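4.2 The residual bin

Every household in the Grilbridge sample kept at least one container for things that belonged nowhere else. We had expected drawers. Moynihan's earlier work on kitchen storage is almost wholly about drawers, and our coding sheet, drawn up with her kind advice, allowed for nothing deeper. By the second visit Ngân Lâm had crossed out "drawer" and written "vessel", and the word stuck, although it makes the average biscuit tin sound rather grand.

Across the 34 homes we logged a little over 2,000 items kept in this way. Householders could name a use for most of them when asked. They were less ready to say when that use had last come up. One respondent in Giratcombe defended a strap buckle for several minutes on the grounds that the bag might come back, the bag having gone to a jumble sale before her daughter was born. We coded this as "retained, active".

Sorting followed the procedure in Section 3. The contents of each vessel were tipped into a shallow bin and spread until most pieces could be told apart, and the sorter then worked through them by type. Participants who did their own sorting hardly ever began with type. They began with whatever annoyed them most, usually something tangled, and then drifted towards objects with a story attached. Tomás Mac Suibhne, who timed these sessions, found that the stories took up far more of the afternoon than the sorting, and asked for it to be noted that he was offered cake at 28 addresses.

A mixed load resists tidy description. Small things lie across one another, and a piece that would be plain enough on a table becomes a puzzle once half of it is behind something else. Our sorters disagreed most often over strips, clips and clasps, which look purposeful and give away very little. "Metal, fastening?" is the commonest entry in the log, question mark included. 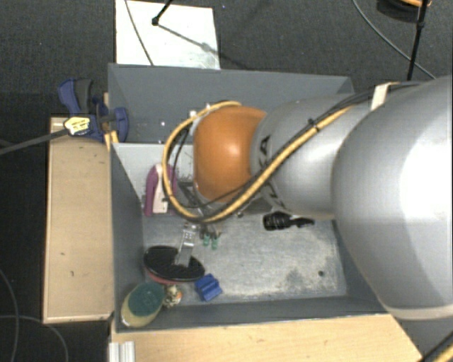 Figure 3. Small household objects scattered in a grey bin. At the left, a magenta-purple object with a pale centre stands against the side; near it, a silvery strip or clasp rests over a black oval object.

4.3 What was thrown away

Very little. Participants were invited to discard anything they no longer wanted, and a sack was provided for the purpose. Most sacks went home with us in the condition in which they had arrived, and in two houses the sack itself was kept, neatly folded, in the vessel. Catherine Halliday has proposed that we treat these as donations to the sample. The matter is taken up in Section 5, along with the buckle.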